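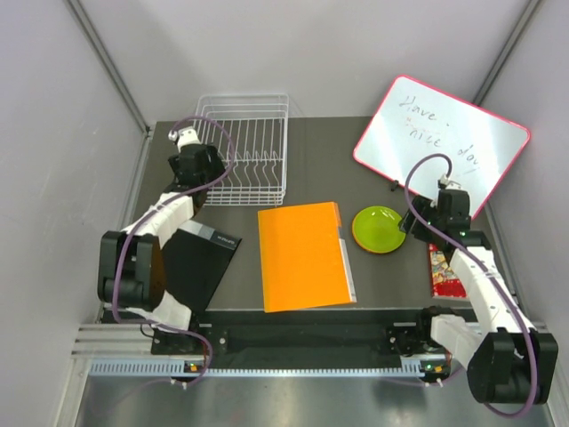 Photo: Kulteo

Using a dish rack as an upright file for folders and flat cases

A wire dish rack with vertical dividers holds flat items on edge in the same way it holds plates. On a desk or worktable it replaces a stack, so any one item can be pulled without lifting the others. The method below suits plastic document folders, thin hardcover cases, notebooks and clipboards. It does not suit loose paper, which bends between the wires.

What is needed

One open wire rack with a row of divider slots. The white one shown with the orange folder is a typical shape.
Plastic folders or thin rigid cases.
A ruler.
Adhesive labels.
Four self-adhesive rubber feet, if the rack has bare wire ends.

Step 1. Measure the slots

Measure the clear gap between two neighboring dividers, wire to wire. Then measure the thickness of each folder when full, at its thickest point. A folder should have at least 6 mm of free space in its slot. With less than that, the front cover catches on the wire when the folder is pulled.

A folder holding 100 sheets of ordinary office paper is usually too thick for a slot made for dinner plates. Split it into two folders or give it a double space at the end of the row.

Step 2. Prepare the rack

Wash a used rack and dry it completely, including the joints where wires cross. Check for chipped coating and sharp wire ends. Small chips can be covered with enamel touch-up paint; leave the paint to cure for the time given on the can. Fit the rubber feet last.

Step 3. Place the rack

Set the rack near the back of the table with the slots running front to back. Leave a hand's width between the rack and any side wall. Pull the tallest folder straight up and out once as a test. If it meets a shelf or a lamp, move the rack now, before it is loaded.

Step 4. Sort on the table

Lay the items flat in front of the empty rack and divide them into two groups: rigid cases and flexible folders. Close all flaps and elastic bands. Remove pens and clips that add thickness at one edge.

Step 5. Load

Rigid cases go in first, at both ends of the row. They act as bookends. Fill the middle slots with flexible folders, spine down, one per slot. Heavy items belong toward the center of the rack's base – a rack loaded only on one side can tip when a folder is pulled from the other.

Leave one slot free for the folder in current use.

Step 6. Label

Put the label on the top edge or the upper front corner, in the same position on every item. A colored folder can go without a label if no other folder has that color. Dark cases need a light label; small print on a black cover is hard to read at arm's length.

Common problems

Folders lean or slide down: the folder is too soft. Insert a sheet of stiff card cut 9 mm narrower than the folder.

Covers show wire marks: the slot is too tight. Move the folder or remove some of its contents.

Rack slides on a smooth tabletop: replace the rubber feet, or place a thin non-slip mat under the full base.

Last updated 2019-05-25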